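세 칸짜리 소형 서랍장 사용 후기 (3개월이 아니라 반년 넘게 쓴 기록)

작성일: 2020년 4월 13일

작년 7월에 휴게 공간에 놓을 작은 서랍장을 샀다. 판매처는 Dimura이고, 주문할 때 같이 비교했던 제품은 Haugland의 이동식 서랍장과 Pistum의 접이식 사이드 테이블이었다. 결론부터 적으면 가격을 생각하면 다시 살 만한 물건이고, 맨 아래 서랍과 표면 흠집은 감안해야 한다. 구매 직후에 짧은 후기를 올렸는데 그 뒤로 생각이 바뀐 부분이 있어서 다시 쓴다.

필요했던 조건은 단순했다. 작업대 앞쪽의 좁은 자리에 들어갈 것, 위에 과자 그릇이나 컵을 올릴 수 있을 것, 안에 자잘한 물건을 나눠 넣을 수 있을 것. 원래는 그 자리에 종이 상자를 뒤집어 놓고 썼다. 상자는 여름을 넘기지 못하고 가운데가 내려앉았다.

Haugland 제품은 바퀴가 달려 있고 서랍이 부드럽다는 평이 많았지만 폭이 넓어서 제외했다. Pistum은 접을 수 있는 대신 수납이 없다. 결국 남은 것이 이 제품이었다. 상판이 작고 네모난 형태라 자리에 맞았고, 서랍이 세 칸이라는 점이 결정적이었다.

배송과 조립

배송은 주문하고 7일 걸렸다. 상자 모서리 한쪽이 눌려 있었으나 내용물에는 문제가 없었다. 본체와 서랍이 따로 포장되어 있고, 서랍은 직접 끼워야 한다. 설명서는 그림 위주이고 글이 거의 없다. 서랍을 끼우는 순서가 작은 그림 하나로만 나와 있어서 처음에 위아래를 바꿔 끼웠다가 전부 빼고 다시 했다. 공구는 십자드라이버 하나면 된다. 손잡이 위치나 앞뒤 방향을 헷갈리지 않으려면 서랍 앞판을 바닥에 먼저 순서대로 늘어놓고 시작하는 편이 낫다.

포장용 비닐이 꽤 많이 나온다. 상판에도 보호 필름이 붙어 있었는데, 가장자리부터 천천히 벗기면 자국 없이 떨어진다. 냄새는 조립한 날 약간 있었고 서랍을 열어 둔 채로 하루를 보내니 신경 쓰이지 않을 정도가 됐다.

상판

색은 옅은 회색이 도는 베이지다. 판매 페이지에서는 거의 흰색으로 보였는데 실물은 그보다 차분하다. 표면에 은은하게 빛이 비치는 정도의 광이 있고, 앞과 옆 가장자리를 따라 투명하고 얇은 테두리가 둘러져 있다. 처음에는 이 테두리가 없는 쪽이 깔끔하겠다고 생각했다. 쓰다 보니 허벅지나 손이 모서리에 닿아도 덜 거슬려서 지금은 그대로 두고 있다. 다만 테두리와 상판이 만나는 선에 과자 부스러기가 낀다. 마른 칫솔로 한 번 훑고 물수건으로 닦으면 빠진다.

넓이는 과자 한 봉지와 그릇 하나를 올리면 알맞다. 봉지를 눕혀 놓고 옆에 낮고 둥근 그릇을 두어도 사이에 빈 자리가 남는다. 노트북을 올리고 앉아서 쓰는 용도로는 권하지 않는다. 높이가 맞지 않고, 상판 아래가 바로 서랍이라 무릎이 들어갈 자리도 없다. 간식, 컵, 휴대전화 정도를 올리는 보조 탁자로 보면 된다.
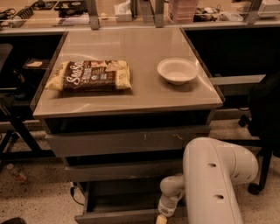 생활용품 사용기 | Brukus 공용공간 관리팀

상판 관리는 쉬운 편이다. 커피를 흘린 적이 여러 번 있는데 바로 닦으면 흔적이 없었다. 한 번은 흘린 줄 모르고 퇴근했다가 다음 날 아침에 닦았고, 둥근 자국이 연하게 남았다가 중성세제를 묻힌 천으로 두세 번 문지르니 없어졌다. 뜨거운 냄비나 주전자는 올려 보지 않았으니 내열 정도는 모른다. 머그컵은 받침 없이 놓고 써도 변화가 없었다.

밝은 색이라 얼룩이 잘 보일 것 같아 걱정했는데 먼지는 오히려 짙은 색 가구보다 덜 드러난다. 초콜릿 과자 부스러기는 바로 보인다. 보이는 대로 치우게 되니 단점이라고 하기는 어렵다. 과자는 흰 그릇에 덜어 먹고, 그릇은 매일 마지막에 쓴 사람이 씻는다. 테두리가 넓게 말린 얕은 그릇이 집기 편해서 이 자리에 두고 쓴다.

서랍

서랍 앞판은 차분한 회색이고 상판보다 어둡다. 맨 위 칸이 가장 넓고, 가운데 칸은 그보다 폭이 좁고 약간 안쪽으로 들어가 있다. 판매 페이지의 정면 사진만 보고 세 칸이 똑같은 줄 알았기 때문에 받고 나서 조금 당황했다. 같은 규격의 정리함을 미리 사 두었다면 한 칸에서는 맞지 않았을 것이다. 칸막이나 정리함은 서랍을 받은 뒤에 안쪽을 재고 사는 것이 좋다.

서랍 사이에는 틈이 있다. 여닫을 때 서로 긁히지는 않는데, 가까이에서 보면 어둡게 벌어진 선이 눈에 띈다. 딱 맞물리는 마감을 기대하면 실망할 수 있다. 틈으로 얇은 종이가 넘어간 적은 있다. 영수증을 맨 위 칸에 가득 넣었더니 한 장이 뒤로 넘어가 가운데 칸에서 나왔다. 그 뒤로는 봉투에 모아 넣는다.

우리는 위 칸에 티백과 설탕, 집게를 넣고 가운데 칸에는 여분의 수저와 냅킨을 둔다. 맨 아래 칸은 용도를 정하지 못하고 필요할 때만 쓰고 있다. 바닥과 가까워서 허리를 많이 숙여야 하고, 안쪽이 어두워 작은 물건은 손으로 더듬어 찾게 된다. 큰 비닐봉지나 휴지처럼 부피가 있고 자주 꺼내지 않는 물건이 어울린다.

레일은 위의 두 칸이 부드럽고 맨 아래 칸이 뻑뻑하다. 끝까지 밀어 넣으려면 마지막에 한 번 더 힘을 주어야 한다. 가볍게 밀면 조금 열린 상태로 멈추기 때문에 지나가다 발끝이 걸리기 쉽다. 양초를 레일에 문질러 봤더니 2주 정도는 나아졌다가 원래대로 돌아왔다. 판매처에 문의하니 서랍을 완전히 빼서 다시 끼워 보라는 답이 왔고, 그대로 하니 처음보다는 낫지만 위의 두 칸만큼은 아니다.

흠집

맨 위 서랍 앞판에는 작은 긁힌 자국이 몇 군데 있고 밝은 점 같은 것도 보인다. 열쇠를 쥔 손으로 서랍을 여는 일이 많아서 생긴 자국이 섞여 있을 것이다. 회색이라 조금 떨어지면 잘 보이지 않는다. 새것 같은 상태를 오래 유지하고 싶은 사람에게는 맞지 않는다. 상판 쪽은 같은 기간을 썼는데도 상태가 낫다.

매직블록으로 앞판을 문지르는 것은 권하지 않는다. 점은 조금 옅어졌지만 문지른 자리만 광이 달라져서 비스듬히 보면 표시가 난다. 젖은 천으로 닦고 마른 천으로 물기를 없애는 정도가 적당했다.

안정감

빈 상태에서는 가벼워서 혼자 옮길 수 있다. 청소할 때 편하다. 대신 서랍을 두 칸 이상 끝까지 빼면 앞으로 쏠리는 느낌이 있다. 무거운 물건을 위쪽 서랍에 몰아 넣지 말고 아래에 나눠 넣어야 한다. 벽 고정 부품은 들어 있지 않았다. 어린아이가 있는 집에서 쓸 생각이라면 이 점을 먼저 확인하기 바란다.

바닥이 고르지 않은 자리에서는 한쪽이 살짝 뜬다. 높이 조절 발이 없어서 펠트 패드를 한 장 붙여 맞췄다.

별점

상판 크기와 관리: 5점 만점에 4점
서랍: 3점
조립: 3점
마감: 3점
가격 대비: 4점

좁은 자리에 간식 탁자와 수납을 한 번에 해결하려는 사람에게는 맞는다. 서랍을 하루에 수십 번 여닫는 곳이라면 값을 더 주고 레일이 좋은 제품을 사는 편이 낫다. 맨 아래 칸 레일은 부품만 따로 살 수 있는지 다시 문의해 둔 상태이고, 답이 오면 이 글 아래에 덧붙이겠다.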